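Hereda Display Kit
Set-Up Guide, Section 4: Backdrop, Letters and Tabletop

Read this section through before you unpack the fabric. The tabletop should already be in place and level (see Section 3). You will need the clips from the Dulgate hardware bag, the backdrop, your letters and a clean cloth.

Hanging the backdrop

1. Unfold the black fabric and find the hemmed edge. This edge goes at the top.
2. Lift the hemmed edge to the wall and fix the center first.
3. Work outward, placing clips along the top edge. Small gathers between clips are normal.
4. Let the bottom edge fall behind the tabletop. Do not trap it under the table legs.

Note: Fold creases will show on new fabric. Leave it hanging overnight, or steam it from the back on low. Do not iron the front.

Caution: Do not clip the fabric to a light fitting or a heater.

Placing the letters

5. Lay all the letters on the tabletop in reading order before you fix any of them.
6. Put the shorter capitals row underneath, in the larger letters. In a two-row layout such as "Fast" over "UMI," this keeps the weight low on the fabric.
7. Press each letter on with the Benkirane pads, one pad per corner. Hold for a slow count of 4.
8. Step back and check the rows from the front of the table.
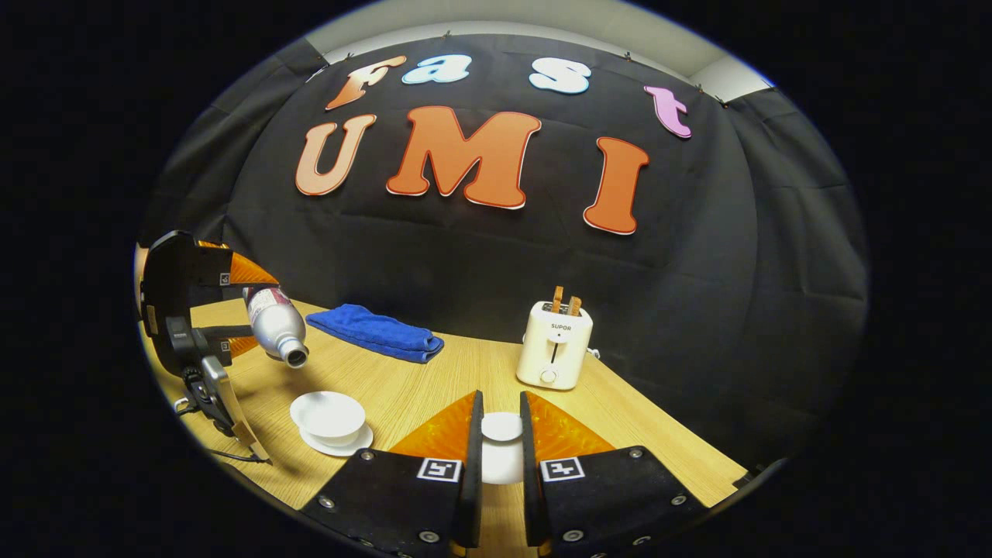 Arranging the tabletop

9. Wipe the wood along the grain with a dry cloth.
10. Fold the towel into a soft rectangle and lay it toward the back. A plain blue towel shows up well against both the black fabric and the light wood.
11. Set the cup on its saucer near the front left. Keep the saucer fully on the tabletop.
12. Add the metal bottle last. Check that the cap is tight before you stand it up.

Note: A full bottle marks bare wood if it is left standing. Use a mat from the Vindton set (part 417) for anything that will stay out during the day.
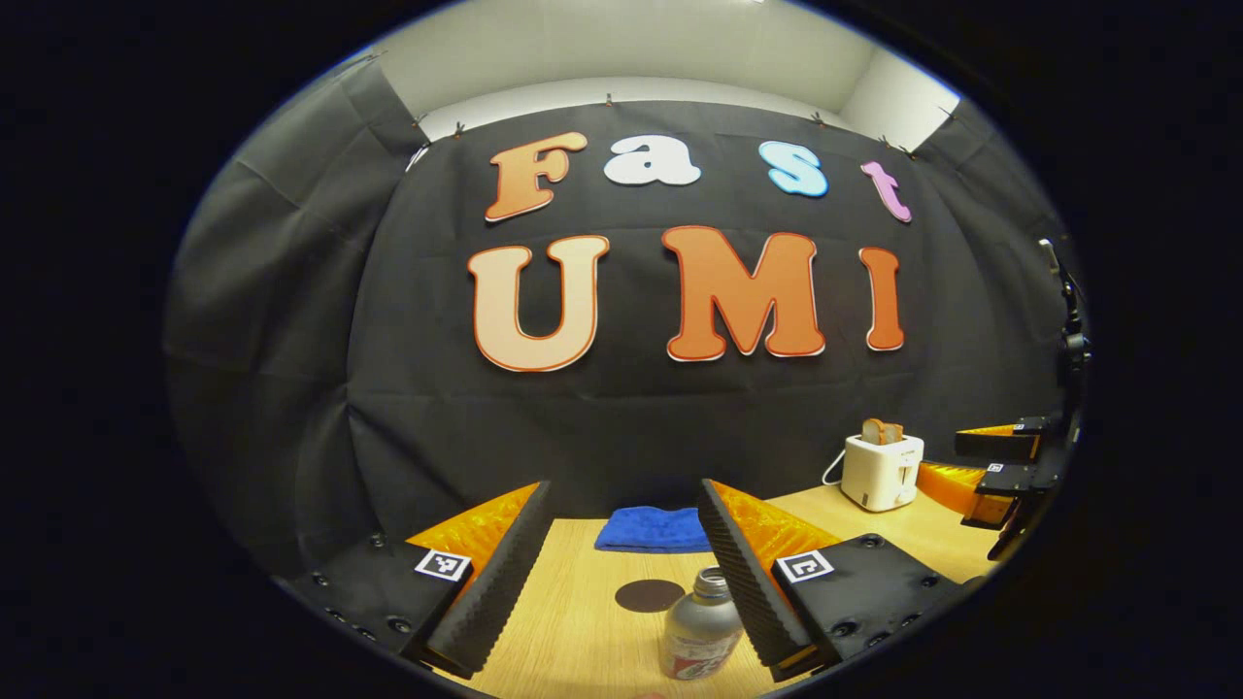 Mats can be moved freely, but lift them. Dragging one across the grain leaves a dull line that does not polish out. If you need more than one, order part 417 again; the mats are sold singly.

Caution: Do not place hot items directly on the tabletop.

Taking down

13. Clear the tabletop, then peel the letters off from the bottom corners up.
14. Release the outer clips first and the center clip last, holding the fabric as it comes free.
15. Roll the fabric on its tube. Folding it will bring the creases back.

Replacement parts: pads, part 89; clips, part 700.

Guide revised 11 July 2018.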